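I caught Marilou Gatchalian between meetings at Keltcombe, where she's run operations since March, and she was already mid-rant about org charts (my favorite kind of rant!).

"We had 27 people who could say no to a purchase," she told me. "And you needed 3 of them to buy a chair."

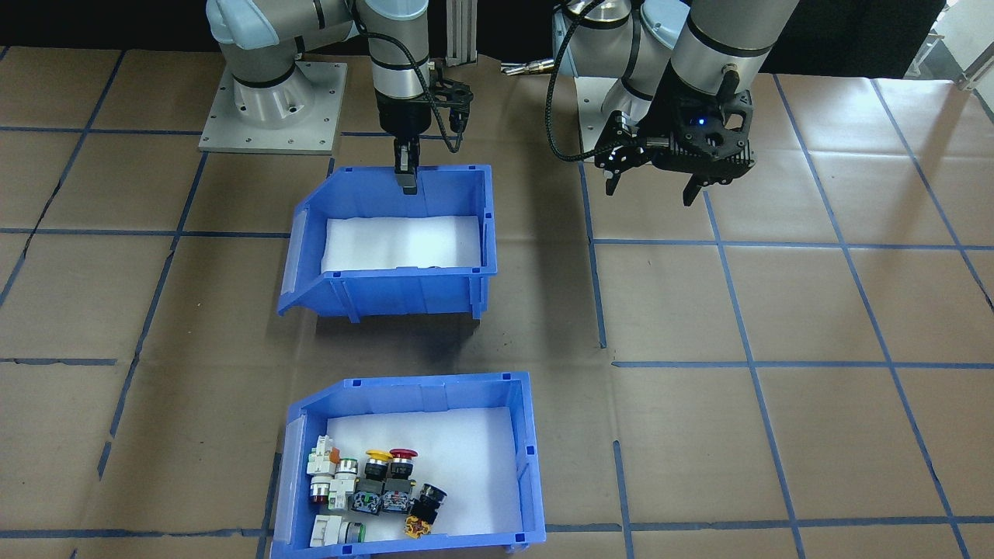 Two arms and the switch bin at Keltcombe.

So what did she do? She gave every team a budget of $1,000 and left them alone with it. Finance hated it, she says, laughing.

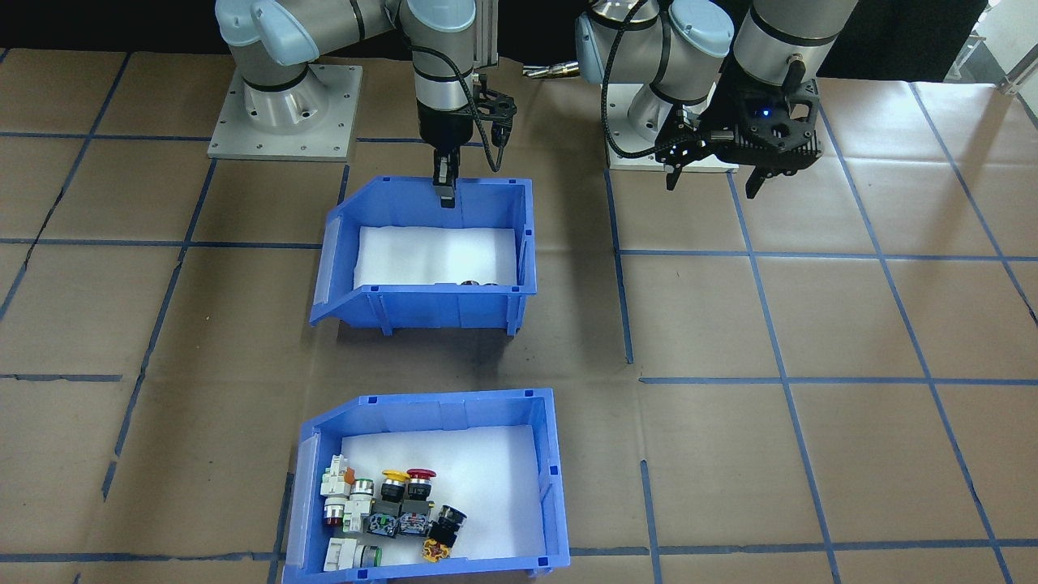 Approval chains are her thing, and I wanted to know how she spots a bad one. She asks who'd be sorry if it vanished. Under the old rules, parts needed a form, and the form needed a manager. "I read 200 of those forms in one weekend. I don't recommend it."
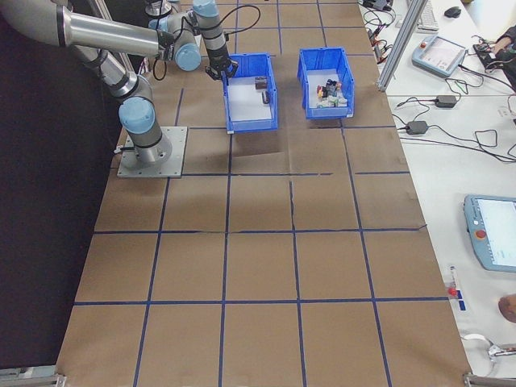
What about the skeptics?

Wen-hsiung Hsieh was one, and he told me so himself over coffee. "I thought we'd be broke by summer," he said. He still checks the numbers every Friday.

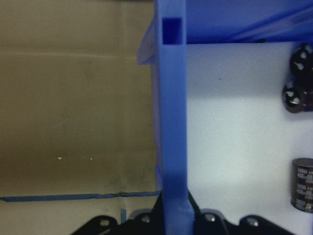

He's also the one who talked her out of hiring a Head of Simplification, which she'd half written the job ad for. "I'd have been number 28," she said, and went off to her next meeting.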